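January, bench notebook, kitchen side

Started at 6 this morning because I wanted the counter to myself before anyone came in for coffee. It's the long white one in the break kitchen, and I know we keep saying it's not a workshop surface, but it's the only flat run in the building with decent light and an outlet at each end of where I like to stand. So it's a workshop surface now!

Main thing today was sorting out the packaging pile. Everything that came in from Vestik over the holidays had been dumped at the left end – paper, flat boxes, the odd bit of card somebody thought might be handy. I'm fine with keeping the good boxes (we do reuse them, I shipped two sample sets in old ones last month) but the torn stuff can go. My rule for now: if it doesn't close flat, it goes in recycling. Got maybe halfway down before I ran into the Grukevel order slip and had to stop and check it against the shelf. They billed us for 384 paper bowls and I would very much like to know who thought we needed that many. They're nice bowls, though, small and sturdy, and they don't go soft as fast as the Chauvin ones did.

Wiped down the whole counter with the mild cleaner. The strip at the back where the tile starts collects crumbs like crazy and the cloth just pushes them along, so I went over it again with a dry brush. Much better. The grout between the big gray tiles could use a proper scrub too, but that's an afternoon job and I want the shelf cleared first. Adding it to the list on the fridge.

Outlets. The one nearer the door had been bugging me, the plate doesn't sit straight. I had a go at the screw and it turned without biting, so I left it alone and wrote it up for building maintenance (ticket 13, if anyone wants to chase it). Please don't keep fiddling with it in the meantime. It's fine to use the other one farther along if you need power, just keep your cord away from the sink side.

Also tried out the Datovus scale that's been in its carton since fall. I set it to grams, put an empty bowl on, zeroed it, and poured in rice until it read 900, then did the same on the old scale and got the same number. Good enough for kitchen stuff. I needed three bowls to hold all the rice, so that's three down and plenty to go.
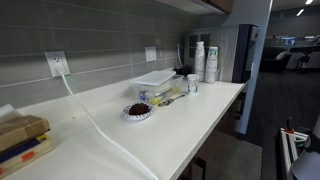 The clear tub stays at the back by the wall, please. I moved it twice today and both times it had drifted to the front where elbows get it. The lid is a pain to snap down, I agree, and I've given up on it more than once myself, but if you're leaving for the day give it a real push on all four corners. I'd like to get a second tub the same size so the small things can be split up a bit instead of living in one heap.

Still to do:
finish the pile at the left end
scrub grout
label the shelf for bowls, new ones at the back
find the lid for the rice jar
ask Vestik if they can send less paper with the next box

Stopped at noon, back on the pile after lunch if the counter's still free.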